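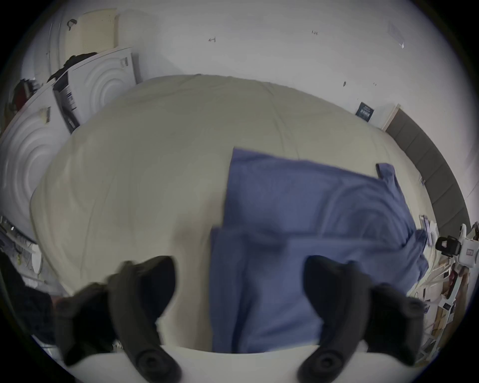
Garment Folding Notebook – Entry 12

September 21, 2024

Subject: Folding on a bed surface, button-front and soft garments

Purpose of the session

The earlier entries in this notebook were made at the cutting table, which is flat, firm and set at a fixed height. Most households do not own such a table and fold their laundry on the bed. The Lovby folding guide is written for those households, and its instructions should be tested on the kind of surface its readers will use. This session therefore took place in the bedroom, with the comforter left on.

Surface

The bed was made up with the cream quilted comforter. Its stitching is faint and the fabric wrinkles in shallow lines, which were smoothed by hand before the first garment and again between garments. The comforter gives under the palm. Pressure applied to the middle of a garment causes the cloth on either side to rise, and a crease that would stay in place on the table tends to open again. Pressing with the whole forearm gave a better result than pressing with the fingertips.

One half of the bed was kept as the working area. The other half was to be left clear for turning the larger pieces. This was only partly observed. Items waiting to be sorted gathered along the side of the bed, and the edge of the working area was smaller by the end than it had been at the start.

Blue shirt

The blue piece was laid out flat with the front panels overlapping. The draft instructions say to "smooth the garment and fold in the sides." They do not say what to do with a fold that already runs diagonally across the body, and a reader who folds over it will press it in. The following order was tried and is recommended for the revised draft:

1. Take hold of the lower hem and draw the garment toward the middle of the bed until no part of it hangs over the edge.
2. Lift the upper edge and let it down again slowly, so that the cloth underneath falls straight.
3. Work the diagonal fold out toward the nearer side seam with the flat of the hand.
4. Lay any raised corner at the collar or sleeve down flat.
5. Only then turn in the sides.

Step 1 matters more on a bed than on a table. The weight of the hanging cloth pulls the lower layer away from the upper one, and the two halves do not meet when the garment is folded up. The present draft does not mention it.

Folding board

The Famico board was tried on the comforter for comparison. It rocks on the quilting when the side panels are turned. Placing the large hardback catalog (761 pages) under it stopped the movement, but this is not a practical instruction for a printed guide. The board should be recommended for tables only. Folding by hand is to remain the main method in the bed section.

Darker items

The dark clothing was kept to the left, apart from the lighter pieces. Lint from the dark fabrics shows clearly on the cream comforter, and the comforter was brushed down after the session. A plain sheet spread over the bed before starting would avoid this – to be added to the list of preparations on the first page of the guide.

Storage

Finished pieces were placed in the Flanlow drawer insert. The folded width given in the draft is correct for shirts. Knitwear folded to the same width is too thick to stand upright and should be laid flat in the lower drawer. The illustration in the draft shows both standing and will need to be redrawn.

Points carried forward

The bed section is limited to 200 words in the current layout. The five steps above will not fit with the existing introduction, and the introduction should be shortened.

The linen pieces from Ó Briain have not been received. The linen section remains as it was in Entry 11.

The height of the bed was not recorded. It should be measured before the next session, together with the reach from the side of the bed to the middle of the comforter. Leaning forward for 60 minutes was uncomfortable, and the guide should advise readers to fold in shorter periods.

The bed section is to be repeated in December with the heavier winter comforter.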